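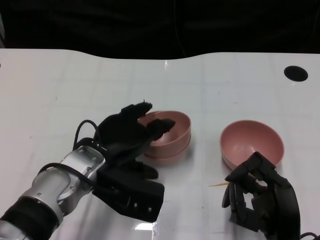
Prorine Tableware Handling Set

README, last revised in December

Welcome, and thank you for taking the time to read this before opening the folders. The set was put together by the automation group at Sastent, with a good deal of patience from the people who work in the dish room at Smits, the staff canteen where the system is meant to end up. It covers two-handed handling of bowls and other small tableware on a white tabletop.

What is in the set

There are 1,039 recordings, each with head camera video, joint positions for both arms and hands, and a short text label. Of these, 300 are held back for testing, and we would ask you kindly to leave them out of training. The labels were written by canteen staff in their own words, so you will find "pink bowl," "dessert bowl" and "the little ones" all used for the same item. We thought about tidying this up and decided to leave it alone – people at the counter will go on talking that way, and the system had better get used to it.

Where the work comes from

At Smits, clean bowls come off the drying racks and have to be sorted, checked for chips and stacked before the lunch service. It used to be a full morning for 2 people, mostly on their feet and mostly reaching. The plan is for the arms to do the picking up and setting down, while the staff keep the checking, the counter and the final say on what goes back in the cupboard.

We talked with the dish room crew before recording anything, and those talks changed the project more than we expected. They were glad to hand over the reaching. They were much less glad about being moved to an earlier shift so that the arms could start before breakfast, and the shift times have stayed as they were. Several of them also asked to learn how to stop and restart the system themselves, and the training sheet for that is in the folder called Prutatetti, which is our name for the control software.

Known gaps

Glossy surfaces give strong glare in many of the videos. Fingers often hide the rim of a bowl just when you would most like to see it. Stray bits on the table are not labeled. Stacks of more than two bowls are rare, and glassware is missing altogether – we hope to add it once the crew has had a say in how it should be handled.

Use and contact

You are welcome to use the set for research and teaching. Please mention Prorine by name, and write to the Sastent automation desk if a label puzzles you. We pass those questions along to the dish room, so a reply may have to wait until after lunch.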